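Print this entry | E-mail this entry

Friday, late

I'm home, my shoes are off, and I still can't sit still! The twinning reception was tonight, the one Clollthorpe has been planning since the Zidcombe people first wrote to us, and I got to stand in the receiving line. Me, in the receiving line, between the consulate's cultural officer and a man with a very large medal.

I'd practiced the greeting all week and then used a completely different one. It didn't matter. The delegation came in at seven, 23 of them, and every single one shook hands with both hands, so I started doing it too, and by the end of the line I think I'd shaken hands with half of our own town council that way. 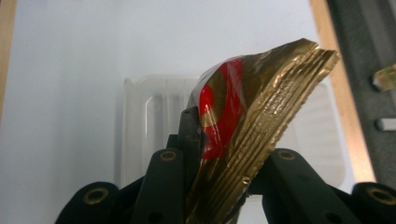 The consul spoke first and kept it to 5 minutes, bless her. She talked about the first letter between the two towns and how long it took to get an answer (two years, lost in a drawer at our end, which got a big laugh from their side and a smaller one from ours). Then their deputy mayor answered in English, then in his own language, then in English again when he remembered something about the ferry.

We'd set out chairs for 60 and had people standing along the back wall. I love a full room. The choir from Roman Street sang both anthems, and they had learned the Zidcombe one properly, all three verses — I saw two of the visitors singing along with their eyes shut. 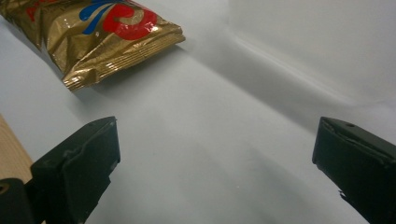 Entry last changed: December, 11:40 pm

Dinner was at the Silex, upstairs, at the long tables by the windows. I was put next to a woman who runs their harbor office, and we talked about school exchanges the whole way through the soup. She wants to send ten students in the spring. I said yes before I had any right to say yes, so that's a phone call for Monday.

The agreement itself is only one page. I had expected something thicker with ribbons on it. They signed two copies, one in each language, and the pen gave out on the second one, and the man with the medal lent his. I'm so glad I was close enough to see that.

They gave us a framed map of their coast and we gave them the quilt. It has 100 squares and I sewed four of them, badly, down in one corner, and I pointed them out to anyone who'd listen.
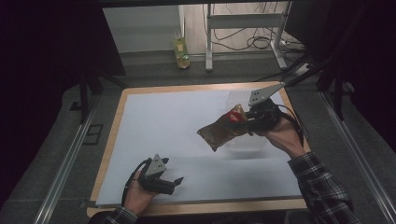 Before I forget

Thank-you notes, and ask the consulate how to address the deputy mayor in writing. Find out who has the second copy. Bus for the delegation is at nine tomorrow from the square, and I want to be there to wave — I've already put my coat by the door.

Look up the ferry times too. They've invited us back for their harbor festival and I am going if I have to row!

This site uses cookies to remember your settings. OK

Back to top | Contact | All entries copyright the author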